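Drelbridge 双臂插接实验:图集
2021年11月20日

这一页整理的是我们双臂插接课题的一些影像和随手记下的话。题目说起来不大:让两条机械臂互相配合,把带线束的小接插件送到电路板上该去的位置。做起来却牵扯出一长串问题,线会晃,板子会滑,两只夹爪还常常挡住彼此的视线。论文里篇幅紧,很多过程只能写成半句话,所以另开一页,慢慢讲给愿意看的朋友听。

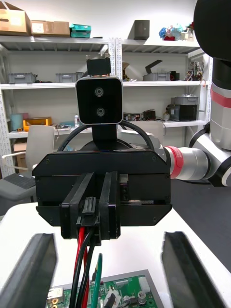
腕部相机视角:对面那只夹爪夹着一个像接插件的零件,红、黑、绿几色线垂向灰色托盘里的绿色电路板。

我们给这套方法起名叫 Skullari,最初只是内部代号,叫顺口了也就没再换。它的想法很朴素:一条手臂干活的时候,另一条手臂腕上的相机负责"帮它看"。干活的那只夹爪自己也带相机,可是手指一合拢,最要紧的那一小块地方往往就被挡住了,这时候从对面借一双眼睛,接插件歪了多少、线往哪边坠,都清楚得多。

关于相机的位置
早些时候我们用的是固定在桌边的相机,视野大,标定一次能用好久,大家都喜欢它的省心。问题出在最后那一小段距离:接插件快要碰到插座时,固定相机里只剩几个像素在动,模型基本靠猜。六月份我们下决心改成腕部互看,标定的麻烦翻了一倍,组里为此抱怨了不少天,后来看到对准误差的曲线降下来,抱怨声也就小了。

关于线束
线是这个课题里最难伺候的东西。刚性零件夹住以后,位置大致就定了,线却有自己的脾气,同一束线今天往左弯,明天可能就往右。我们没有去给线建物理模型,试过一阵,太慢,参数也调不稳。现在的做法是让网络只看接插件附近的一小片图像,预测下一步该往哪里挪、转多少,每走一步重新看一眼。线要是把接插件拽歪了,下一步再修回来就是。

关于数据
示教数据一共收了2000段,都是人操作双臂完成的,有做得漂亮的,也有磕磕绊绊的。磕绊的那些我们起初想删掉,犹豫之后留了下来,训练时发现它们很有用:模型从里面学会了没对准时先退一点,再重新靠近。如果只拿顺利的片段去训练,它一旦偏了就会傻乎乎地一直往下压。标注用的是自己写的小工具 Soomro,界面朴素得有点寒酸,但逐帧标接触时刻很顺手,快捷键也都按我们自己的习惯排过。

关于结果
测试做了200次插接,起始位置每次随机,电路板的朝向也会稍微变化。互看的版本明显好过只用自身腕部相机的版本,差距主要来自手指遮挡严重的那些姿态。在遮挡不厉害的情形里,两者其实差不多,这一点我们在文章里也照实写了。失败的例子大致有两类,一类是接插件在指间慢慢转了方向,另一类是线钩到了板上的元件。前一类换了指面的防滑垫之后少了很多,后一类至今没有特别好的办法,只能让手臂绕得远一些,时间也就跟着长了。

关于两条手臂怎么商量
常有人问,看的那条手臂是不是一直停着不动。大多数时候是的,它先挪到一个估计能看清的位置,然后安静等着。只有当画面里接插件的置信度掉下去,它才会换个角度,候选角度一共3个,轮流试。我们也做过让它连续移动的版本,画面倒是更活,可两边同时在动,坐标换算里的小误差就全冒出来了,最后还是退回到老实的做法。

关于托盘
最早电路板是直接放在桌面上的,插接时一受力就跑。后来改放进托盘,底下衬一层薄垫,高度也正好让夹爪下来时不至于碰到桌子。这种细节在论文里连半句话都占不到,却替我们省下了好多个晚上。

接下来
我们正和 Fletiner 一起准备把数据整理出来公开,还差最后一遍检查,主要是时间戳对齐和少数几段丢帧的处理。代码会分2部分放出,先是标定和采集,再是训练。标定那部分的说明写得格外啰嗦,因为我们自己在上面摔得最多,希望后来的人能少走些弯路。若您也在做柔性线束或者双臂装配,欢迎写信到 Drelbridge 实验室的公共信箱,失败的经验我们同样很想听,寄几段视频来就更好了。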